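# Skukham: where we've got to, second report

8/23/26

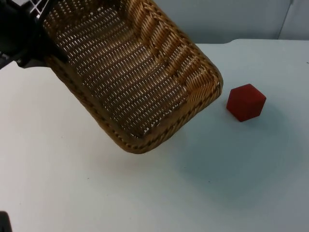
Right, so when I last wrote to you the game was a box of loose cards, a map drawn on the back of a roll of lining paper and a rulebook that contradicted itself on the second page. It's a good deal further on now, and I'm happy to say the grant is mostly to thank for that (the printing alone would have finished me off). I'll go through what's been done, what's been spent and what's worrying me, in more or less that order, though I do wander.

## The rules

Version 9 went out to the playtest groups in May and is still the one everybody is using. I'd hoped to be on the next one by now, but I've stopped issuing a new version each time I have a thought in the bath, and everyone's grateful.

The big change is activation. You'll remember that each side used to move all its units and then hand over, the old-fashioned way, and that whoever went first in a large battle tended to win it. Now you draw order chips from a shared bag. When one of your chips comes out you pick a unit that hasn't gone yet, it does its two actions, and you draw again. Simple! It also means you can get three chips in a row and feel like a genius, or sit there for ages watching your left flank get taken apart, and people seem to enjoy both of those more than I thought they would.

There's a wrinkle with it, which Rüdiger Tiedemann spotted before anybody else did. If you bring lots of cheap units you have more chips in the bag, so you draw more often, and you can use your rubbish units to wait out the other player's good ones. He brought an army made almost entirely of Fen Levies and just stalled, turn after turn, until I'd committed everything I had. Then the two decent units he'd paid for walked round the side and took the bridge. I was quite cross for an evening and then rewrote the chip rule. Levies now go in the bag as pairs, one chip between two units, and when it's drawn you activate both. It's been fine since, and the Levies are more fun to use that way anyway.

Shooting is nearly unchanged. Charging has been rewritten from top to bottom, and I think it's the best bit of the book now. A charging unit has to say its target before it measures, and if it falls short it still moves the full distance and is Disordered. The defender may hold, fall back or countercharge, and the countercharge uses up that unit's next chip. I've written out a long worked fight between the Ferrymen and the Salt Guard, with all the dice results, because Henrike Rathjen told me she'd read the charge section four times and still rolled in the wrong order. She was right to grumble. It was dreadful.

Morale is the part I'm least pleased with. At the moment a unit tests when it drops to half strength, when a friendly unit breaks within two lengths, and when its captain is killed, and in a crowded fight you can end up testing the same unit over and over in a single turn. I've tried capping it at one test a turn. I've tried a modifier instead. The cap is quicker, the modifier makes for better stories, and I keep changing my mind. More on that in the next report, I promise.

## The factions

Four are done and one isn't.

The Ferrymen, the Salt Guard, the Fen Levies and the House of Pidby all have finished unit cards, and all of them have been played against each other enough that I'd put them in a box tomorrow. Pidby were far too good for most of the spring. Their Wardens ignored Disordered completely, which sounded harmless when I wrote it and made them more or less impossible to shift from a building. They now ignore it only while they're within one length of a banner, so there's a thing you can go after. The Pidby players complained, as you'd expect, and then carried on winning a fair share of their games, so I don't feel too bad.

The fifth faction is the Lantern Companies, and I'm afraid they're still a sketch. The idea is that they're weak by day and good by night, with the scenario deciding when dusk falls. On paper it's lovely. On the table you either spend the first half hiding or the second half crushing, and neither player is making many choices. Mwangi Kioko has suggested they carry their own darkness about with them, as a marker they can push forward a length at a time, and we've had one go at it on the kitchen table with a saucer for the marker. It was promising! It was also one game, so I'm not going to claim more than that.

If the Lanterns aren't right by the time the book goes to layout, I'd like your blessing to leave them out and put them up later as a free download. I'd much sooner do that than print something I'll be apologising for at every club night. Do tell me if that causes trouble at your end, as the original application did say five factions.

## Playtesting

We've had 94 recorded games so far. "Recorded" means somebody filled in the sheet with both armies, the scenario, the winner and the turn it ended on, and there were plenty more where the sheet got forgotten, or went home in somebody's coat. The recorded ones are the only ones I use for balancing, though I do listen to the moaning from the others.

The sheets are very useful when they're legible. The main thing I've learnt from them is that the game was running too long. The six-turn scenarios nearly all had a clear winner by the end of turn four, and the last two turns were just tidying up. So I've cut the standard game to five turns and moved the reinforcements a turn earlier, and the closing turn is now usually a proper scramble.

Volker Bauerfeind has been running the campaign rules with his own group, entirely off his own bat, and has sent me long letters about it. His players hold their armies over from one battle to the next, with wounded captains and stolen banners and all the rest. He says the recovery table is too kind and that nobody ever stays dead. I've made it nastier. He's now written to say that his favourite captain has drowned, so I think we've got there.

I also sent the book cold to a group who'd never met me, with no explanation, and asked them to play the opening scenario. They managed it, with a few odd ideas about hills. Hills now have a section of their own with a drawing.

## Components and printing

The unit cards are laid out and proofed. There are 30 in the starter set. I had them printed by Binetti, who did the sample run on the thicker stock, and they've come back looking very smart, apart from the Salt Guard blue, which came out nearer purple. It's being corrected at no charge.

The order chips are plain card at present. I'd like wooden ones and have a quote coming from Weidemann, but if it's too steep we'll stay with card and I won't sulk. The bag is the more pressing question, oddly. A small bag doesn't mix the chips well, and people with large hands can't get in and out of it without turning the thing inside out, so I've asked for samples in a bigger size.

Timo Kettler has finished the map of Skukham and it's gorgeous. He's put in the causeways, the toll houses and the old sea wall, and a lot of place names I hadn't made up yet and now have to write scenarios for. It'll go across the inside of the cover, and I'd like to do it as a folded sheet too if the money stretches.

## Money

The first instalment has gone on card printing, Timo's fee for the map, postage of the test sets and the editor's deposit. The receipts are in the folder you asked me to keep. Postage was more than I'd budgeted for, mainly because I kept sending out replacement pages, and I've covered the difference by dropping the plastic trays. The cards sit perfectly well in the box without them.

I haven't touched the money set aside for layout, and I won't until the text is settled.

## What's next

Morale first, then the Lanterns, then the last three scenarios (a river crossing, a night raid and a messy three-player one that I'm very fond of and that may not survive). The editor gets the full text after that. I've warned her about my habit of calling the same thing a "length" in one paragraph and a "pace" in the next, and I've been through the book once already changing them all, but I bet there's one left in the siege rules.

Two things I need from you, when you have a minute:

- a yes or no on the Lanterns going out separately if they have to
- the wording you'd like for the acknowledgement at the front of the book, and whether your logo goes with it

I'll send a set of the corrected cards as soon as the blue is sorted, and you're very welcome to come and have a game. I'll lend you Pidby.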